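Lastilbridge Shelf Tasks

README for the shelving subset, release 4

Overview

Lastilbridge is a two-arm build assembled in a shared workshop by Trinity Schumacher and Mwangi Bakilana. The repository holds the recordings made with it, the task notes and the scripts used to replay them. The shelving subset covers one family of tasks: moving a basket to or from an open cubby unit with both arms holding it.

Earlier releases contained single-arm pick and place only. Those files are still available under archive and are no longer maintained.

Contents

episodes/ one folder per recording
notes/ operator notes in plain text, one per session
calib/ joint offsets and head camera calibration
tools/ replay, trim and export scripts

The subset contains 3,000 episodes. Each episode folder has the head camera video, joint positions for both arms, gripper commands and a short task string. Wrist cameras were not fitted for this release.

Task setup

The target is a white cubby unit with vertical dividers. The basket is red plastic with perforated sides and a carrying handle. Small objects may be left in it during a run, and the task string does not list them. Both grippers stay on the basket during the lift, and it may tilt between them. Tilt is not corrected in software. Episodes are kept regardless of tilt unless the basket is dropped. 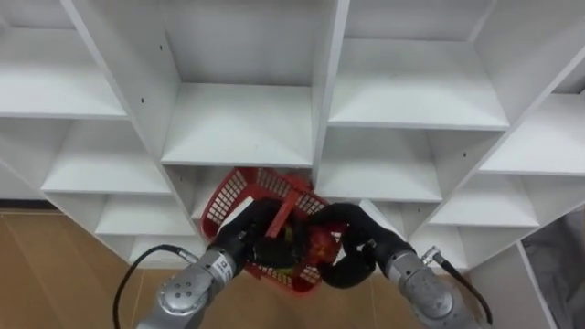
What happens if one arm faults while both are holding the basket?

The controller freezes both arms at their last commanded position and leaves the grippers closed. Support the basket by hand, open the grippers from the console, then clear the fault and home each arm separately.

Recording

Teleoperation runs through a pair of leader arms on a printed stand. The leader arms were designed by Setareh Parsa and the files are in the Ranska repository. Leader and follower joint limits differ at the wrist. Limits are clamped on the follower side, so a leader pose past the limit will show as a flat line in the joint plot.

Start and stop are set with a foot switch. Idle time at either end is trimmed by tools/trim. Untrimmed copies are not distributed.

Known issues

Calibration was redone in February. Sessions 7 and 9 predate this and use the older offset file. The replay script selects the correct file from the session number. Custom loaders must do the same.

Exposure is fixed. White shelf surfaces can clip in afternoon sessions.

Cable slack at the wrists is set by hand before each session and is not logged.

Labels

Success labels were entered by the operator at the end of each episode and checked by Nokuthula Msimang from the video. Where the two disagreed, the episode is marked "review" and left out of the default split.

Contact

Send corrections through the issue tracker. Include the session number, the episode folder name and the loader version.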